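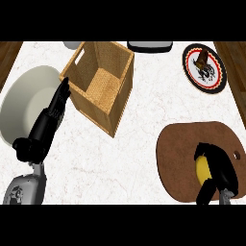
Should a first home robot build have two arms or one?
Start with one arm, and add the second after the first can do a full job without help.

I have held this view since January, when I finished my second build in the back half of a shared workshop in Crabtree. The common advice there is to order both arms at once and save on shipping. I think it's bad advice, and it sends a lot of projects to the storage shelf.

A second arm doubles the parts list. The wiring and the software work grow by more than that. Each arm has to know where the other one is, and a small error in mounting shows up as a collision. I spent 18 evenings on calibration for a pair of Disance arms. A single arm on the same bench took me 5.

Hands are the other place people overspend. A hand with fingers looks right next to a bowl or a piece of fruit, and I understand the pull. But every finger joint is one more thing to tune, and a plain two-jaw gripper will lift most of what is in a kitchen. My Endotari hand cost $400. The gripper I printed to replace it cost some $80 with the motor.

Where I would spend the money is time in simulation. I use Vovutix, but the choice of program matters less than the habit. Build the counter, put ordinary objects on it, and run the task until you are bored. A crash there costs a restart. It won't tell you how a soft banana behaves under real pressure, so you still have to test on the bench, slowly, with a hand on the power switch.

People at the workshop say that one arm can't hold a bowl and stir it. True. Clamp the bowl. A clamp needs no code, and when you get tired of moving it, you will know exactly what you want the second arm to do.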